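周一，工坊记录，下午开始写，写到哪儿算哪儿

老贾下巴又掉了。

上周在 Namboodiri 剧场那场，演到第二段，就是他骂腹语师不会喝水那段，下颌开到最大以后没回来。Chibuzor 在台上的处理是让老贾“震惊”了整整六分钟，观众以为是设计好的，笑得比平时还厉害。散场以后经理过来握手，说新加的表情特别好，希望下一场保留。我把这句话抄在这里，是为了以后有人问我们为什么要花时间修下巴的时候，大家能知道市场的真实意见。

拆头。后脑盖四颗螺丝，其中一颗是我去年换的，颜色跟别的不一样，每次看见都觉得丢人，每次都没换。里面的情况：

下颌回位弹簧还在，没断，但是挂钩那端从木头里拔出来了。孔已经磨成椭圆。拉绳（编织的那种）在滑轮旁边起毛，大概还能撑一两场，不赌了，一起换。左眼的连杆有点松，右眼没问题。眉毛不归我管，眉毛归 Vasanthi。

孔的处理：扩孔，塞一截硬木榫，胶水等过夜再打新孔。Murali 建议直接用补土填，说快，半小时可以上螺丝。我说上次那个孔就是用补土填的。他说那是别人填的。我翻了一下前面的记录，字迹是他的。这件事就这样过去了，我们都很有风度。

榫用的是从一张旧椅子腿上削下来的料，硬得很，削的时候崩了一次刀。胶水选普通木工胶，没选 Skasoron。Skasoron 粘东西是真牢，可是粘住以后就是永别，下次再拆头只能拿锯。第二层柜子里还有一罐没开封的，写了“谨慎”两个字贴在上面，底下不知道谁加了一个“吧”。

晚上七点。

榫已经进去了，夹子夹着，老贾现在脑后开着盖，嘴里咬着一块木片，放在架子上面朝墙。Sharada 进门看见，说能不能给他盖块布，她晚上一个人锁门的时候不想跟他对视。我说他面朝墙。她说那更吓人。

趁等胶的时候把嘴唇的声音问题处理一下。之前录音师抱怨过，合嘴时木头碰木头，“嗒”一下，话筒全收进去。Chibuzor 说话快的时候就像有人在后面敲打字机。现在上下唇内侧各垫一条薄皮子，手头有三种：

第一种是旧手套上剪的，软，几乎没声，但是嘴合不严，从侧面看老贾像在漏气。

第二种是做鞋剩下的，厚薄刚好，声音变成“噗”，有点像鱼。Chibuzor 试着念了半页台词，念到后来自己笑场，说老贾忽然有了水产界的气质。

第三种是毡子，严格说不算皮，声音最小，缝最小，问题是会掉毛。掉毛的后果是在灯下老贾说完一句长的，会有几根细毛慢慢飘下来。Kaimal 觉得很好看，要求保留。Kaimal 是导演，他觉得好看的东西一般都很难清理。

决定用第二种，边缘削薄，再试。鱼就鱼吧。

顺便写一下这场演出的背景，给以后看这本子的人。Lokine 那边订了一场年会，要一个四十分钟的腹语节目加一段开场暖场，来宾 531 人，大厅，有大屏幕。以前我们的场子都是小剧场，坐 62 个人就算满，最后一排也能看见嘴动没动。现在有大屏幕了，意思是最后一排也能看见，而且放大了看，包括 Chibuzor 的嘴。他这一周都在对着镜子练 b 和 p，走廊里碰见他，他向你点头，然后不知从哪儿传来一句“早上好”，很不舒服。

中文的双唇音比他原来以为的要多。原稿里有一句“爸爸怕胖不吃面包片”，是编剧（就是 Kaimal）写的，写的时候大概没有跟任何一个需要闭着嘴念它的人商量过。Chibuzor 提出换成“我哥嫌重不吃烤地瓜”，Kaimal 说那样就没有诗意了。目前的折中方案是这句由老贾说前半，Chibuzor 本人说后半，听起来像两个人在合谋隐瞒一个人的体重。

周一以后的某天，早上（本子上没写，我也忘了）

木榫干透。钻孔，小钻头先走，慢。装钩子。弹簧挂回去，手感比原来紧，嘴合得很有主见。下颌开合连拉了很多次，没有跑位。拉绳换新，旧的剪下来一段夹在本页，别扔，下次起毛可以对照看看到什么程度就该换了。

新绳的问题：滑，而且第一天会伸长。挂重物拉一晚上再剪定长。重物用的是那罐 Skasoron，终于派上用场了。

紧的弹簧还带来一件事，控制杆那头的拇指扳机变重了。Chibuzor 的拇指上本来就有茧，他捏了几下说像在给卡车换挡。四十分钟的节目，他要捏的次数我没算，也不打算算，算出来他肯定要加钱。解决办法两个，一个是换软一号的弹簧，一个是把扳机加长，力臂大一点。先试加长，用铝片弯了一个套子套在原来的扳机上，外面缠布胶带。丑，但是藏在后背里，观众看不见。Murali 看见了，拍了照。

加长以后行程也变长，嘴开到最大需要拇指多走一截，所以快词会跟不上。又改回来一半。现在的长度在两者之间，Chibuzor 的评价是“还行，像小货车”。

眼睛。左眼连杆的铜套磨损，垫了一圈薄片，现在左右看的时候两只眼同步。以前左眼总是慢一点点，Vasanthi 看了新的效果，沉默了一会儿，说老贾以前那个样子像在想事情，现在像在卖保险。我承认有道理。问了 Chibuzor，他也说旧的好。于是把垫片又拿掉了。花了一个上午，左眼恢复原状，特此记录，以免下一个人也花一个上午。

衣服。Vasanthi 给老贾做了新外套，肩膀里加了一层，坐在腿上的时候不塌。后背开口原来是按扣，手伸进去的时候会咔咔响，换成了两片叠着的布，不扣。她说这叫“信封口”。手可以从侧面滑进去，从观众的角度看不出来。但是如果腹语师戴手表，会勾住。Chibuzor 戴手表。已经跟他说了，他说那他怎么知道讲到第几分钟，我说看观众。他说看观众只能知道讲得长不长。

袖子偏长，手指只露出一点，Vasanthi 不肯改，说老贾的手是我刻的，她是为了演出着想。

右手的手指确实刻坏了，中指跟食指一样长。以前没人提过。

排练记录（在后面那间，Kaimal 坐在唯一一把有靠背的椅子上）

第一遍，老贾出场，从箱子里自己说话那段，箱盖太厚，声音没有“闷在里面”的效果，因为声音本来就不是从里面出来的。这个道理我们懂，观众也懂，但是耳朵会被骗，前提是盖子开合跟声音变化对得上。Chibuzor 压着嗓子，盖子一开声音就放开，慢了半拍，整段就垮。来回走了好多遍，后来改成他用膝盖顶盖子，自己顶自己说，节奏一下子对了。膝盖那里裤子会磨，Vasanthi 要加一块衬。

第二遍，喝水段。腹语师喝水、木偶唱歌，这个老掉牙的段子，Kaimal 坚持要有，他说老掉牙的东西才耐嚼。杯子是双层的，夹层里有水，倾斜的时候水面下降，其实没喝。上次的杯子漏，漏了 Chibuzor 一袖子。新杯子是 Temach 买的，店家说不漏。我装满水倒着放在报纸上过了一晚，报纸有一小圈湿的。店家说的“不漏”和我理解的“不漏”之间有一小圈。缝里补一点胶，这回 Skasoron 可以上，反正杯子没打算再拆。

等一下，那罐还吊着绳子呢。明天。

第三遍，跟观众互动。Sharada 坐在下面当观众，被老贾问“您今年贵庚”，她回答了一个数字，老贾说“我问的是您，没问您的车”，Sharada 笑了，Kaimal 没笑，在本子上写东西。我看了一眼，写的是“晚饭”。

暖场那段暂时空着。Kaimal 想让老贾在大屏幕上先露一只眼，左右看，观众进场的时候就看着他们找座位。Sharada 说这不叫暖场，这叫监控。投票，三比二，露眼睛的方案通过，不过要加眨眼，至少显得友好。眨眼机构目前没有。也就是说，刚才投票决定让我加班。

眨眼的思路先写着：眼皮用薄皮做，半圆，轴在眼球两侧，跟眼球同心。拉绳走脑后，跟下颌的绳分开，不然说一句话眨一次眼，像说谎。弹簧要弱，眼皮轻，落下来应该是软的。皮要浸湿了在木球上绷干定型，球比眼球大一点点，留缝。颜料不能太厚，厚了会粘住，粘住以后老贾就是半睁着，喝多了的样子，年会上倒也合群。
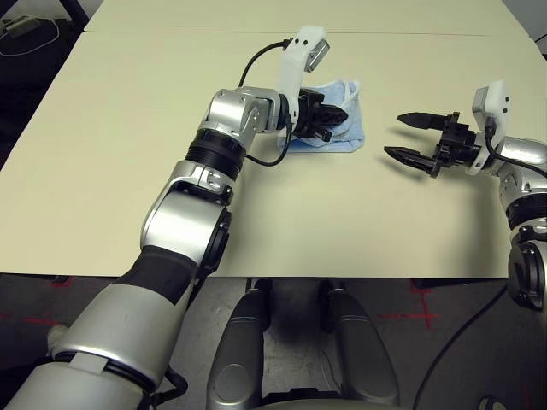 阅读时间：16 分钟

眼皮，第一次

绷在木球上的皮干了，取下来形状不错，但是有一片缩得比另一片多。装上去，一大一小，老贾看人的时候带着怀疑。重新做一对，这次两片从同一块皮上、同一个方向剪，一起浸，一起绷。

等皮的时候画了机构图，在下一页，图上那个写着“此处待定”的圆圈是真的待定，别照着做。

Murali 提议用小电机，遥控，眨眼由他在侧台按。我问他按的时候怎么知道该不该眨，他说凭感觉。Chibuzor 说他不想跟另一个人共用一个木偶，“他的嘴归我，眼皮归 Murali，将来分家很麻烦”。走拉绳。控制杆上再加一个小环，套无名指。无名指目前是 Chibuzor 唯一空着的手指，他提到了这一点，语气像在交出最后一块地。

眼皮，第二次

好多了。两片一样大，落下来慢慢的，几乎有点温柔。问题是回弹的时候有一声很轻的“啪”，垫了一小片毡，没了。毡终于用上了，在眼睛里，不掉毛，或者掉了也看不见。Kaimal 听说用了毡，很高兴，以为嘴上也会有。

无名指的环太大，捏着缠了几圈线。试着连贯走一遍：说话，看左，看右，眨，再说。Chibuzor 前几次每到眨眼就停嘴，像机器在换挡。后来他把眨眼放在老贾听别人说话的时候，老贾说话时不眨。这样反而显得老贾听得很认真，比我认识的多数人都认真。

油。所有轴只上一点点，棉签。上次有人倒了，不点名，老贾在台上流过一次泪，黄的。

运输箱

旧箱子的泡沫是按老贾旧外套挖的，新外套肩膀宽，盖子合不上，硬压会压到控制杆。把肩膀那里再挖开一些，碎泡沫扫了两回还有，粘在所有人的裤子上。头要单独固定，下颌用软带子兜住，带子上写“演出前取下”，红字。去年有一次没取，老贾开场的第一句是纯鼻音。

箱子外面的脚轮坏了一个，推起来会往左拐。Sharada 说租车的师傅上回问这箱子里是什么，她说是同事。以后统一说“道具”。

称了一下，控制杆加眼皮加新环以后，头比原来重 16 克，手感上 Chibuzor 说没区别，可是他说这话之前先问了我重了多少。

预算。Sharada 给的额度是 900，材料加杯子加脚轮，目前花掉一大半，票据夹在最后面。有一张是奶茶，Kaimal 的，请他自己处理。

待办：

绳子定长，剪，打结，结上点胶。
杯子补缝，再倒放一夜，换一张新报纸。
扳机套子的布胶带重缠，现在边上发粘。
后脑盖那颗颜色不对的螺丝。
皮唇备用一副，跟针线放一起，不要放进 Kaimal 的包。
眼皮备用一对，第一次那一大一小的别当成备用，已经有人差点装上。
问 Lokine 那边，大屏幕的画面会不会有延迟。老贾的嘴在台上动一次，屏幕上晚一点再动一次，声音又是另外一个时间，三个老贾，一个 Chibuzor。
手表。

晚上又补一条

锁门之前最后试了一遍下颌，开到最大，松手，回来了。再来，回来了。Chibuzor 有点失落，问能不能在“震惊”那里加一个人为的卡住，反正经理喜欢。Kaimal 已经写进本子里了。所以现在需要一个能让下巴卡住、想放就放的机关，小挡片，拇指侧推，位置在扳机旁边，行程要短。

布没找着，老贾还是面朝墙。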